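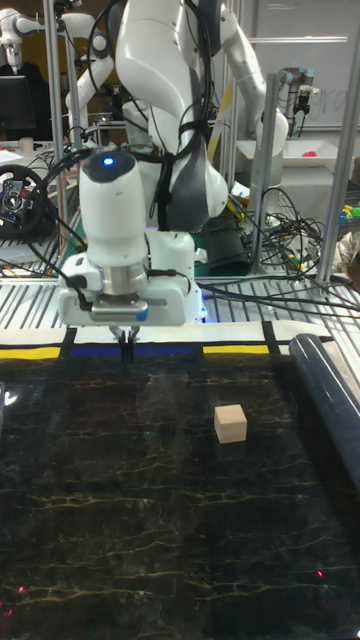 Cell 2, arm over the mat with the test cube out.

Cell 2: Setup and Care FAQ

Maintained by Ludmila Koubek. Hardware questions go to Bongani Matlala. Last revised in January.

These answers apply to Cell 2 only. The other arms in the room have their own sheets, and the values below should not be copied to them.

Starting up

What is the correct power-on order?

Controller first, then the arm, then the gripper. Wait for the controller to finish its self-check before you enable the arm. If the gripper is powered before the arm, it will not report its position and you will have to cycle everything.

What does the light on the joint mean?

Blue means the arm is powered and idle or running a program. Blinking blue means it is waiting for input from the controller. Any other color is a fault. Read the fault code on the controller before you clear it, and write the code in the log.

Where should the arm be parked?

Over the far edge of the mat, fingers pointing straight down. This is saved as HOME in the position list. Do not park with the fingers touching the mat. The wrist brake allows a small amount of settling when power is removed, and contact with the surface will bend the fingertips over time.

Do I need to home the gripper every day?

Yes. Open fully, close fully, open fully. The reported stroke should match the value on the commissioning sheet. If it does not, clean the fingers and repeat. If it still does not match, see "The gripper closes but does not hold" below.

The mat and the work area

Can I move the mat?

No. The mat is the height reference for every saved position. If you have moved it, even slightly, run the touch-off routine before running any program.

The mat has a pattern. Does that affect anything?

The veining has no effect on the arm. It can affect the vision program, which sometimes picks up a bright vein as an edge. The edge threshold is set to 179 for this reason. Lower values produce false edges and higher values start to lose the cube.

What are the yellow and blue stripes on the far border for?

They are rough markers for people. Blue is the middle of the work area and yellow is to either side of it. The software does not read them. Do not use them for alignment.

Which cube should I use for the check?

The small plain wooden one. Keep painted blocks out of the check, as the paint changes how the fingers grip and the numbers will not compare with earlier runs. Place the cube right of center, a little in front of the gripper, and let the program find it.

Can the dark roll stay on the table?

It can stay along the right edge. The reach limit on that side is set to stop the arm short of it. If you take the roll away, leave the limit as it is.

Cables

How should the gripper cable be routed?

Once around the joint, then down the left side of the gripper. Leave enough slack for the wrist to turn through its full range. To test this, put the arm in manual mode at low speed and turn the wrist to both ends of travel while watching the cable. It should never go tight, and it should never swing under the fingers.

What holds the cables on the arm?

Black straps. Pull each one snug, then back it off until the cable can slide with light finger pressure. A strap that pins the cable will move all of the bending to one point, and the cable will fail there. We lost two cables this way before the rule was written down.

Do zip ties work as a replacement?

For an afternoon, yes. Replace them with straps before the end of the shift.

What about the cables on the grating behind the table?

Leave them where they are unless you have traced the one you need at both ends. Several belong to neighboring equipment. Keep loose ends from dropping through the slats. If you add a cable, label both ends with the cell number.

Calibration

How often is touch-off required?

Weekly, and after any of the following: mat moved, fingers changed, gripper removed, collision, or any bolt loosened on the aluminum posts.

Why do the posts matter?

They are part of the rig, and the camera position is measured from them. A post that has shifted gives a camera error that looks like an arm error. Check the post bolts with a torque wrench before you spend time on the arm.

What is an acceptable result?

Run the standard check of 17 picks. All 17 must succeed. If one fails, run the set again. If one fails in the second set, stop and do a full calibration. Do not average the two sets.

How long does a full calibration take?

The routine moves through 258 poses and runs without attention once started. Plan on a morning, including the time to clear the table and put things back. The Zoninell script writes the result file at the end, so an interrupted run leaves nothing you can use.

Faults and repairs

The gripper closes but does not hold. What should I check?

Fingertips first. Wipe both with a dry lint-free cloth and look for a polished spot. If there is one, swap the fingers as a pair. Then check the force setting, which resets to its default after a firmware update. Last, check the connector at the flange. It can look seated when it is one click short.

How do I change the fingers?

1. Move to SERVICE position and disable the arm.
2. Power off the gripper.
3. Remove the screws from one finger and fit the new one before touching the other.
4. Tighten by hand, then to the torque on the Brostby card in the drawer.
5. Power on, home the gripper, run touch-off, run the check.

The arm stopped in the middle of a program with no fault code.

Check the emergency stop on this cell, then the shared one. The shared stop cuts every arm in the room and does not always log a code here. If both are released, look at the controller network cable.

There is a clicking sound from the wrist.

Stop using the arm. Check that the cable is not catching on the housing - this accounts for most reports. If the cable is clear, tag the cell and tell Bongani. Do not open the wrist. The Kováčik service agreement covers the joints only if the covers have not been removed.

Where are spare parts kept?

Fingers, straps and one spare gripper cable are in the Bimden cabinet, second shelf. Write down what you take. Reorders are placed when the last set of fingers is opened.

Cleaning

What can I use on the arm?

A cloth slightly damp with water. No solvent on the white covers or the indicator light.

What can I use on the mat?

The same cloth. Let the surface dry fully before running the vision program, as wet areas reflect and will be read as objects.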